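Unit 4: Surfaces and Partitions in Shared Workrooms
Course handout, Department of Interior Planning, Videnska Campus

This unit considers how the finish of a room affects the people who work in it. Students should have read the Homov case before class.

Light finishes return more of the available light to the work surface. They may also produce glare, particularly where a lamp hangs directly over the table. In the Homov workrooms, desk lamps were moved to the side in July and complaints fell.

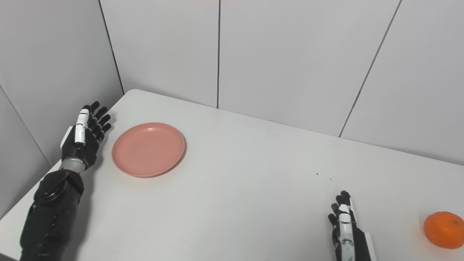

Figure 2. White tabletop against a light gray paneled wall.

Partitions are treated under two headings: sight and sound. A panel that blocks the view of a neighbor does little for noise if gaps remain at the joints – a point often missed in first drafts. Seams should be shown on all elevation drawings.

Assignment

Prepare a finish schedule for one room of the Oso building. Include walls, floor and work surfaces, and state the cleaning method for each. The text should not exceed 1,000 words. Submit by December 14, 2019.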